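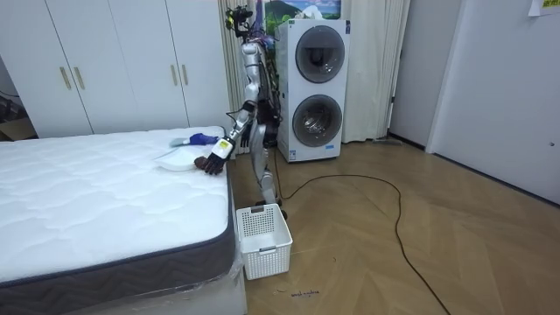

Plotham Mattress and Base

The Plotham is a medium-firm mattress sold together with its own white base. It comes from the Visness workshop and is meant for guest rooms, rentals and first apartments, where the bed has to be ready the day it arrives. Each one leaves us as a set, with the base in clear plastic.

Cover

The top is white and quilted in a soft wavy stitch. A dark gray band runs around the side. The gray hides scuffs from shoes and vacuum cleaners better than white does, and it gives you a line to tuck the sheet to. The cover does not come off. Clean it where it lies.

Inside

Pocket springs under a layer of foam, with a felt pad between the two. There is no pillow top. If you like a soft bed, look at the Tindall, which has the same springs and a thicker foam layer.

Base

The base is flat on top and closed at the sides, so there is no storage underneath. It will stand on wood, tile or short carpet. On parquet we suggest felt pads, sold separately in packs of 11.

Setting up

Two people can do it. Put the base where you want it before you lay the mattress on top, as the pair is hard to slide once it is together. Cut the plastic along the underside seam and pull it out from the head end. You can leave the plastic on the base while you finish the room, but take it all off before anyone sleeps there. Give the mattress about 100 minutes to fill out at the corners.

Care

Brush the cover with a dry hand brush once a month, working along the stitching toward one edge. A small tray or dustpan held at the edge will catch the lint. For marks, use a damp cloth and a little mild soap, then leave the bed unmade until the cover is dry - do not use a hair dryer. Turn the mattress head to foot every October, or whenever you change to winter bedding. It has one sleeping side and should not be flipped.

Price and delivery

The set is $1,288. The mattress alone can be ordered under the same name. Delivery is to the room of your choice, and we take away the old mattress if you ask when ordering. Orders for delivery before 25th December need to be placed by the end of November.

Fitted sheets and the Plindus protector are listed under Bedding. For trade orders or questions on sizes, write to Rosângela Conceição at the sales desk.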